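Hilo sobre el reto de escritura de Bivarari, el de los treinta posts en treinta días, que me ha pedido media lista de contactos que lo comente y llevo semanas dando largas. Abro hilo.

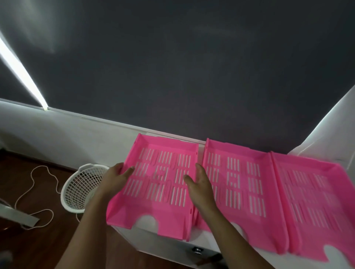 Antecedentes para quien no siga estas cosas. Bivarari es una plataforma de blogs pequeña, de las que todavía te dejan tocar la plantilla. En enero anunciaron un reto: un post al día, tema asignado a medianoche, mínimo de palabras y ranking público. Me apunté. Sí, yo.

Mi experiencia previa con maratones de blog: dos. Uno lo dejé en el quinto post y del otro prefiero que no quede rastro. Así que no vengo a hablar desde ninguna cima.

El mínimo eran 333 palabras por entrada. Pregunté en el foro por qué 333 y me contestaron que «es una cifra bonita». Vale. Por lo menos fueron sinceros.

Primera duda seria: los temas. Según las bases, salían de un bombo con propuestas de los participantes. Yo mandé seis. No salió ninguna. Bueno, puede pasar, éramos muchos.

Lo que me cuesta más creer es que del bombo salieran, en la primera semana, «mi rincón de lectura», «mi rincón de café» y «mi rincón favorito de la ciudad». O la gente está obsesionada con los rincones o alguien rellenó el bombo a mano una tarde tonta.

El día 9 el tema fue «una silla que cambió tu vida». Coincidió, qué cosas, con que Lanz, que vende sillas, empezó a aparecer en el pie de la página del reto como «amigo de la iniciativa».

Pregunté. Me dijeron que casualidad. Yo escribí sobre la silla del dentista y me quedé tan ancho.

Números, que luego me los pedís. Bivarari dijo en su nota de arranque que había 1.937 inscritos. En el ranking del primer día salían 493 blogs con entrada publicada.

O sea, tres de cada cuatro no llegaron ni a la casilla de salida. No lo digo para reírme de quien no llegó. Lo digo porque en la nota de cierre volvieron a usar la cifra grande, y escrita como «participantes».

Inscribirse era poner el correo en una cajita. Con ese criterio soy participante de un curso de buceo, de tres sorteos de jamones y del boletín de una inmobiliaria de Castellón.

¿Cuántos acabaron los treinta días? No lo han publicado. Lo he preguntado dos veces por el foro y una por correo. En el foro me pusieron un corazoncito.

Vamos con el ranking. Sumaba puntos por publicar, por comentarios recibidos y por «constancia». La constancia era un multiplicador que nadie supo explicarme igual dos veces. En la página de ayuda ponía una cosa y en las bases otra.

Consecuencia previsible: a partir del día 4 empezaron los comentarios de intercambio. «Qué bonito post, pásate por el mío». Recibí ese comentario debajo de una entrada sobre el entierro de mi tío.

También recibí el mismo comentario, palabra por palabra, de cuatro blogs distintos. Los cuatro estaban en el top veinte. Que cada cual piense lo que quiera, yo ya lo he pensado.

Hay gente a la que le ha ido bien, y quiero decirlo. Meenakshi Achari publicó los treinta y por lo menos diez son estupendos. El de los horarios de autobús que ya no existen lo he releído varias veces. Quedó por la mitad de la tabla.

Le escribí para preguntarle cómo lo había hecho y me contestó: «Hice trampa, tenía doce borradores de antes». Me pareció la respuesta más útil de todo el mes.

Y aquí quería llegar. La promesa de estos retos es que escribir a diario te suelta la mano. Lo he oído tantas veces que ya no sé si es verdad o si es una frase que va incluida con el botón de inscripción.

Mi caso: los diez primeros días escribí peor que de costumbre. Del 11 al 20 escribí igual de mal pero más rápido. Del 21 en adelante me daba todo lo mismo y salieron dos cosas decentes. No sé qué demuestra eso. Yo diría que nada.

Alguno me dirá que dos cosas decentes en un mes es mucho. Puede. En un mes normal publico cuatro posts y suelo salvar uno o dos. Echad cuentas.

El día 17 escribí 422 palabras sobre por qué no tenía nada que decir sobre «el color de tu infancia». Es mi entrada más visitada del reto. No he sacado ninguna enseñanza de esto, solo un disgusto.

El día 23 se cayó el servidor desde las diez de la noche hasta pasada la medianoche. Los que escribimos tarde perdimos el multiplicador. Pedimos que lo devolvieran y dijeron que lo estudiarían. Siguen estudiándolo.

Pequeño inciso: perdí el multiplicador y esa noche dormí mejor que en todo el mes. Saltarse un día con excusa es un lujo.

Otra cosa que me escama es la letra pequeña. Apartado 8 de las bases: al participar, cedes a Bivarari el uso de «extractos» de tus entradas en «materiales propios y de terceros colaboradores». Sin límite de extensión ni de tiempo.

¿Qué es un extracto? ¿Una frase, un párrafo, el post menos el título? Lo pregunté. Me remitieron al apartado 8.

No digo que haya mala fe. He visto bases copiadas de otras bases copiadas de otras, y seguramente lo redactó alguien con prisa. Pero el texto dice lo que dice, y los que lo firmamos fuimos nosotros, que no lo leímos. Yo lo leí el día 12.

Comparo con el otro reto que conozco, el de Closdale. Aquel era de un fin de semana, sin ranking ni patrocinadores. Te mandaban los temas en un correo feísimo y al final alguien hacía una lista con todos los enlaces. Y ya.

Se apuntó poca gente y la lista de enlaces sigue funcionando casi entera. Todavía leo a tres personas que encontré ahí. De Bivarari, de momento, sigo a Meenakshi y a un señor que escribe sobre persianas.

(El de las persianas es buenísimo. No sé si es consciente. No le digáis nada.)

Me preguntan por las herramientas. Escribí los treinta, bueno, los veintinueve, en Urnetti, que es un editor de texto sin nada. Lo recomienda todo el mundo «porque no distrae». A mí me distrae igual: la distracción la traigo yo de casa.

Eso sí, no me perdió ni una coma, y el editor de la propia plataforma se me comió dos borradores en la primera semana. Si os apuntáis a algo así, escribid fuera y pegad después.

Más cosas prácticas, por si alguien se lo piensa para la próxima edición. Guardad copia de los posts en vuestro disco. Desactivad el aviso de puesto en el ranking, que llega a las siete de la mañana y no aporta.

Contestad solo a los comentarios que se nota que han leído el texto. Perderéis puntos. Los puntos no se canjean por nada, lo he comprobado.

El premio, por cierto. Los diez primeros se llevaban «visibilidad en portada». He mirado la portada esta mañana y están en un carrusel, debajo del pliegue, con los nombres de dos de los blogs mal escritos.

Ayer anunciaron la segunda edición. Mismas bases, apartado 8 incluido, y ahora el mínimo de palabras es «flexible». He preguntado qué significa flexible. Os iré contando, aunque ya me imagino el corazoncito.

Me preguntáis por privado si me voy a apuntar. No lo sé. Con ranking, no. Igual hago los treinta temas por mi cuenta, en mi blog de siempre y a mi ritmo, que calculo que será acabar en octubre.

Edito porque me escriben de Bivarari: dicen que el dato de los que terminaron «se compartirá próximamente con la comunidad». Lo mismo que me dijeron la otra vez, pero ahora con la palabra comunidad.

Y respondo a varios: no, no voy a enlazar los cuatro blogs de los comentarios clonados. Para encontrarlos basta con bajar por los comentarios de cualquier entrada del día 6. Cogeos un café.

La entrada de los autobuses de Meenakshi os la dejo en la próxima respuesta, que desde el móvil no me deja pegar el enlace.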